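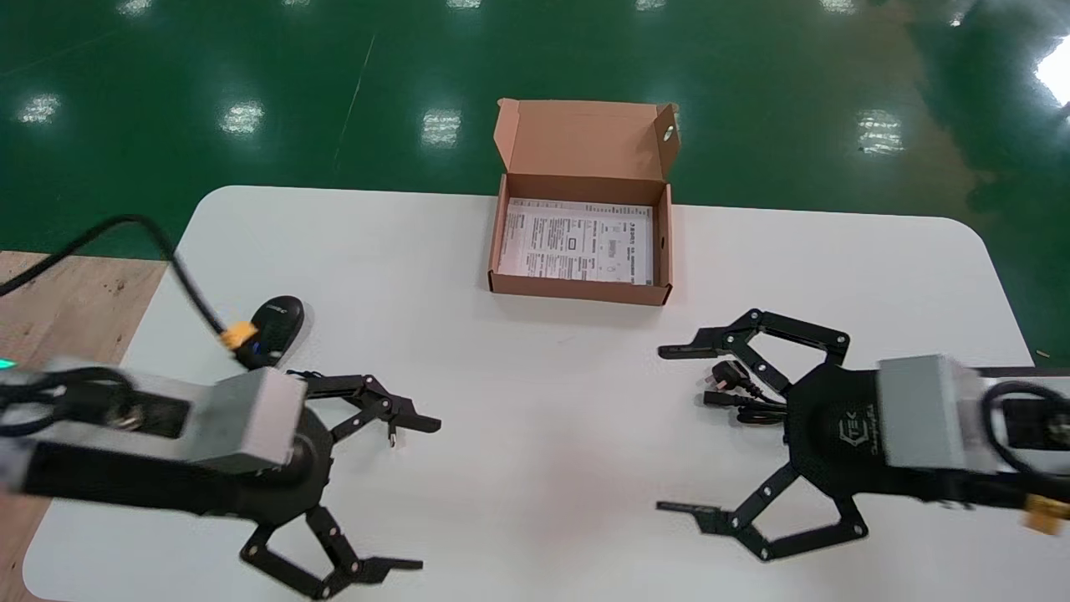
An open carton with its instruction sheet on a white table at Plasgate.

Budora shrinks the small print, then prints more of it

Mail-order firm Budora will start sending out a shorter instruction sheet with its small household goods in June, after customers complained that they needed better light, better glasses or a better attitude to get through the old one.

The new version has been cut from 1,831 words to a length the company describes as "a coffee, if you drink it slowly." It will go into cartons packed at the firm's Plasgate site, starting with the Caron desk lamp and moving on to the Inon wall clock once the current stock of paper runs out. There is a lot of the current stock of paper.

Wilmer Ticona, who took over the company's printed matter last year, said the old Caron sheet had grown a paragraph at a time.

"Every department got to add a warning," he said. "The section on cleaning the shade had its own introduction. I found a line telling people to keep the sheet for future reference, and then a second line, on the other side, telling them where."

The rewritten sheet still goes in flat on top, so that it is the first thing a customer finds on lifting the lid. Budora tried tucking it underneath for a few weeks. Calls to the help desk went up by 14 percent, and several callers asked whether the lamp came with instructions.

Type size was the other sore point. Ticona's team asked 100 customers to read a test page at the kitchen table, without moving closer to a window. Roughly two-thirds gave up before the part about bulbs, and one mailed the page back with the spelling corrected. Two of the corrections were adopted.

Drawings will now do more of the work, although the tables stay. Ticona said he had argued for dropping them and lost.

"People in the building are very attached to the tables," he said.

Customers who miss the full text can still ask for it by mail, at no charge. It will arrive in an envelope of its own — with a short sheet explaining how to use it.

The carton itself is not changing. A redesign is planned for later, when the company has decided which way up the label should go.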